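Print this page | E-mail this page

Home - Forum - Equipment - Search

Budget for a small sorting arm: what did we forget?

Posted by Poppy Mellor, March 17, 2020

We're so close to ordering our first arm for the Barnthorpe workshop! The job is moving small tagged blocks from a table into a tray, and I've been over at Jultdale to watch the same kind of work on their bench.

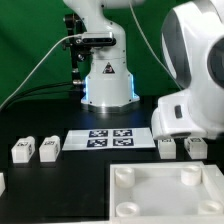 Tagged blocks, printed marker sheet and tray on the bench at Jultdale.

My parts list after the arm and gripper comes to $2379 - depth sensor, bracket, cables, tray. I've left 16 percent for surprises. Is that enough, and should I buy a second sensor now or wait? 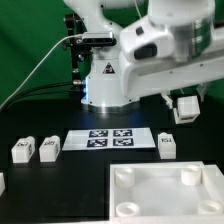
Boris Malý
Wait on the sensor. Get one working well first and put the money into a stiff mount. Ours at Forel moved every time a cable got tugged, and we redid the calibration five times in March.

Lenka Zeman
What a fun project! I'd raise the surprise money to nearly 31 percent. Fingers are what we go through, so order spares with the arm and save on shipping. Budget for a camera at the wrist too, if you can stretch to it. Close up, your markers fill a lot more of the picture and you can catch a tag that's sitting crooked. 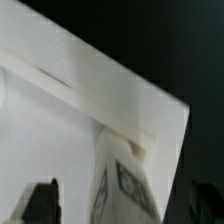

Print the markers yourself on matte paper, they cost next to nothing. And plan for someone's time! We set aside 16 hours for setup and used them all before lunch on day three.

Otakar Vaněk
second the spares

Related
Tichý bracket: which screws fit?
Used arms, what to check before paying
Cable clips for a moving arm

Back to top | Next topic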